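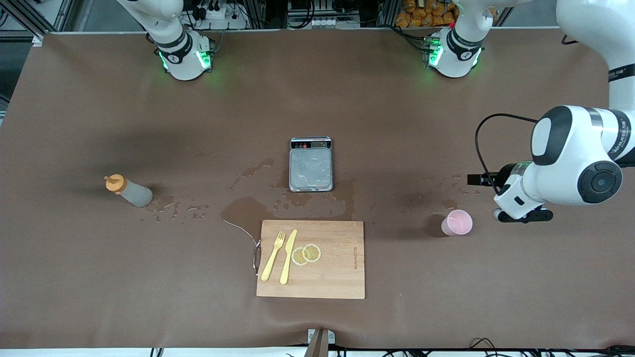

Most bimanual policies are trained on tidy tables, and Eino Mäkelä thinks the benchmark scores show it. His group's method, Travuvon, was trained on 1813 demonstrations, and in a fixed share of them the operators began with liquid already on the work surface.

"A puddle changes the reflectance of the cloth, and the segmentation model reads the dark patch as an object," Mäkelä said. "The baseline would go and try to grasp it."

Travuvon adds a second head to the policy network. It predicts, per pixel, whether a region can be gripped at all, and the action head is masked with the result. Both arms share one mask. Training ran for roughly 60 hours.

On the Skuretti kitchen tasks, failed grasps aimed at bare cloth fell by a factor of 3 against the unmasked baseline. Completion time did not change. Mäkelä was careful about the second result.

"We evaluated over 2000 rollouts, all on brown cloth. I would not claim anything for steel or glass."

Thin plastic cutlery remains the weak point. A fork lying flat on a board offers little height for the fingers, and the mask sometimes excludes it along with the board. Citrus slices cause a related error when they overlap, as the head tends to merge them into one region.

The next version, planned for December, takes wrist force as an input to the mask.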